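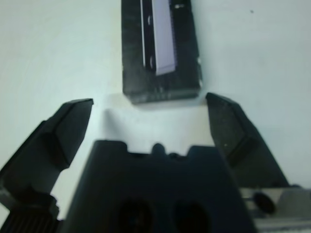
By Angus Matheson and Weidong Yu
Updated June 29, 2024

Chapter 6
Surface Wear and Marking

A part that has been handled carries a record of that handling on its outside. Corners lose their sharp line first. Flat faces last longer, and the color of a face often changes before its shape does. On a black block with a matte finish, an edge that has rubbed against something may look gray, while the rest of the face shows only faint, light specks. The block at the head of this chapter has a worn, grayish lower edge and some scuffing close to it. Its sides are still straight.

This chapter is about reading marks of this kind and writing them down so that another person can use the notes. You will need the terms from Chapter 5, mainly face, edge, and corner. No measuring tools are used until Section 6.4.

Words used in this chapter

Scuff: a shallow mark left by rubbing. It changes how the surface reflects light but can rarely be felt with a fingertip.

Scratch: a narrow line cut into the surface. A fingernail drawn across it will usually catch.

Wear: loss of material over time, most often along an edge.

Speckle: small light or dark points spread over a face. Speckle may come from the material itself, from dust, or from many tiny chips. Wipe the part before deciding which.

Blemish: any spot that does not belong to the part or the table. Use this word when the cause is unknown.

Setting up the table

Work on a plain white surface. Dark parts show their outline well against white, and dirt on the table is easy to find. Even a clean table may have a dark speck or two. Note where they are before the part is put down, so they are not taken for chips later.

Light should come from one side. A soft shadow along one edge of the part is fine – a hard shadow hides the lower part of the face. Turn the part a little at a time. A pale highlight along an edge will move or fade as you turn it, and a worn patch will stay where it is. Students mix these two up more than anything else in the chapter.

Strips, labels, and panels

Many parts have something set on or into one face. It may be a label, a card, or an inset panel, and the difference is not always clear from above. A pale lavender strip on a black block could be any of these. Write down the color, the face it is on, and which way it runs, and leave the name open until you have felt the edge. Do not peel it.

In October, Everaldo Dantas and Jaxon Hiebert checked 1,008 record sheets from the Durrani workshop. On some 8 percent of them, a label had been entered as a panel or a panel as a label. We return to those sheets in Section 6.3.

6.1 Edges

Begin with the longest edge and work clockwise. Give each edge its own line on the sheet, including those with no marks.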